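Vulura Mixed Rose Bunch, artificial

Stock group: kitchen and table flowers
Sold by: Hutsuliak

A small bunch of artificial roses in pale blue, cream and pink, made for kitchens, break rooms and other places where a vase of fresh flowers gets in the way. The colors are soft and go with most pastel appliances and tile.
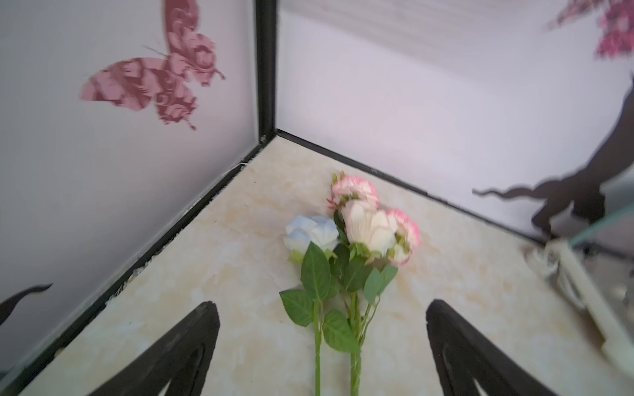
Mixed Rose Bunch, pale blue, cream and pink-edged blooms with toothed green leaves.

Stems

Stems can be bent by hand to fit a low jar or a narrow vase. Bend a little at a time and keep away from the joints. If you need a shorter bunch, use wire cutters — kitchen scissors will not get through the core.

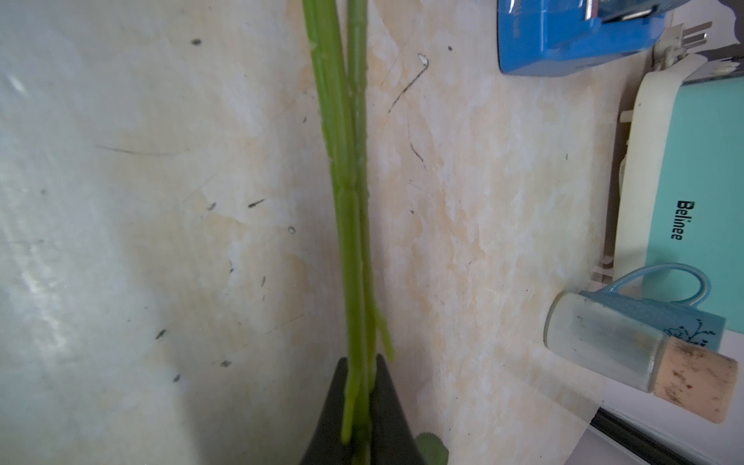 Shoppers often ask how close the color comes to a garden stem. We went with a light green and left the surface uneven, with small bumps and nodes along the length. Next to a pale marbled counter and a teal and cream Belinee appliance the green stays fairly quiet. Darker stems are available in the Elthorpe line.

Placing

Keep the bunch about 30 inches from a stove or toaster in use. Strong sun will fade the pink edges first, so turn the vase every month or so from May on.

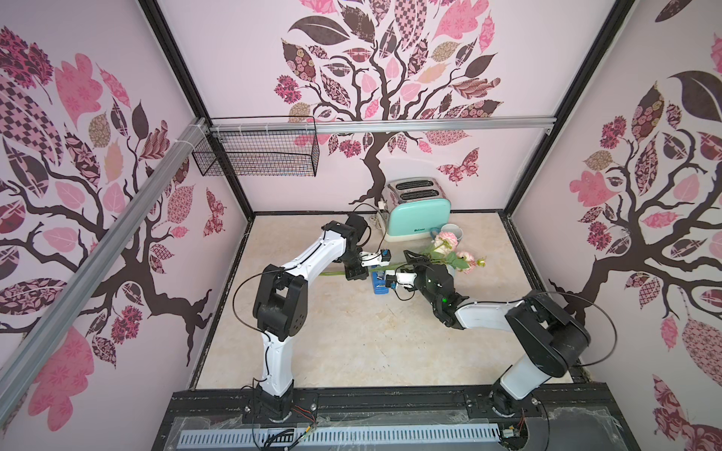
Kitchen corner with pink tree-pattern wall panels, mint-green two-slot toaster, white cup and blue mug.

Care

Dust with a dry brush. For grease, wipe with a damp cloth and mild soap, then stand the bunch upright until dry. Do not soak.

Ordering

Single bunch or box of 6. Returns accepted with the tag on. For shop orders write to Hannelore Reinholz; for color samples, Danylo Demchenko.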